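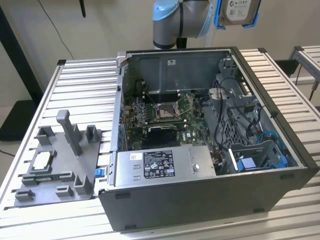
Why record the arm by remote control at all, the reviewer from Harero asked at the interim presentation in July, when a person can take hold of the wrist and push it to the socket in half the time? The question changed the second half of the project, and this report is arranged around it.

7 min read

1. Task

The task is partial reassembly of a desktop computer lying on its side with the panel off. The processor starts in a square pocket on a printed fixture beside the case and has to be placed in the open socket. A second task, fitting a hard drive in its blue caddy, was recorded with the same arm but is treated only briefly in section 5.

The processor task was chosen for its tolerances. The arm must come down between the walls of the case and release the part flat. A part released at a tilt can bend the socket pins, and a bent pin ends the day's recording.

2. Two ways of showing the task

Hand guiding. The arm is put into its compliant mode and the operator moves it directly. Joint positions are logged, and the gripper is worked from a foot switch.

Remote control. The operator moves a small leader arm and the working arm follows. We used the Kosero leader kit with our own mapping, which scales motion down by a factor of 10 once the tool is inside the case. The operator watches the camera views only, so that whatever the operator relies on is also available to the trained policy.

The reviewer's point about speed was correct. Hand guiding was quicker to learn and quicker per attempt. Its weakness is in the pictures: the operator's hand and forearm cross the view of the socket during the final approach, and they are absent when the policy runs alone. We first tried to correct for this by replaying the logged joint positions with the operator out of the way. Replay worked for the coarse motion but drifted at the socket, as the pressure of the hand had been carrying part of the load on the wrist.

3. Data

The target was 500 demonstrations. We kept 271 by remote control and 107 by hand guiding, and stopped there when the booking at the Tolside laboratory ran out. Demonstrations were rejected if the part was dropped, if the lever was touched, or if the operator paused for long above the socket -- pauses were copied by the policy, which then hovered without descending.

4. Results

The policy trained on remote control data alone placed the part more reliably than the one trained on hand guiding alone. Mixing the two sets gave no gain until the final approach was removed from the hand-guided recordings. With that part trimmed, the mixed set was the best of the three, mainly because the hand-guided data covered more starting poses of the arm.

Most remaining failures were in rotation. The policy brought the part over the socket squarely but a few degrees out, and the Safavi force limit then stopped the motion.

5. Further work

The drive task needs a longer push than the leader arm conveys to the operator, who feels no resistance. Force feedback on the leader would be the first change. The second would be to vary the position of the case, which stayed fixed for all recordings reported here.

Submitted 13th December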